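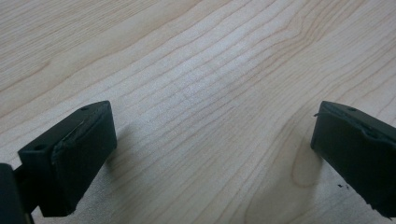
Week 6: Reading wood grain (and why your boards won't sit still)

Okay, settle in, because this is the week I get to talk about grain for two hours and you have to listen. If you missed last week, borrow Zaid Daher's notes. They're tidier than mine.

Start with the tree. Each year it lays down a ring, pale and open in spring, darker and denser by the end of summer. Saw a log straight through, the simplest and least wasteful way, and most of your boards come out flat-sawn. The rings meet the face at a shallow angle and you get those big sweeping arches people call cathedral. Turn the log so the saw runs close to square with the rings and you get quarter-sawn: straight, narrow lines, steadier timber, a dearer price tag. I love both! But they behave differently, and that's what marks are for in the July test.

Now, movement. Wood swells and shrinks across the grain as the humidity changes, and hardly at all along its length. Flat-sawn stock moves nearly twice as much across its width as quarter-sawn, depending on species. So a wide flat-sawn top needs room to travel – slotted screw holes, buttons, figure-eight fasteners, take your pick. Glue it hard to a rigid frame and it'll split or cup, usually in the first dry winter.

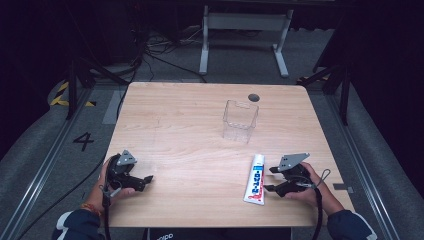

Colour is the other trap. Maple goes on cream and yellows over the years, cherry darkens fast, walnut gets lighter (yes, lighter). Leave an offcut on a sunny sill with a strip of tape across it and check it in a month.

Knots next. A knot is the base of a branch, and the grain has to flow around it. Even near a knot you never cut into, the lines bend, and that's where your plane will tear out. Read the edge of the board first, find which way the fibres rise, and plane uphill with them. If they change direction halfway, come in from both ends, or go to a scraper and save your temper.

For next week: read the Ní Bhriain chapter on moisture, skip the kiln tables, and bring one offcut no longer than 345 mm with the end grain sanded to 240 grit. Mark the rings in pencil and draw an arrow for your planing direction. Indrek Venckus has the scrap bin key if you've got nothing at home.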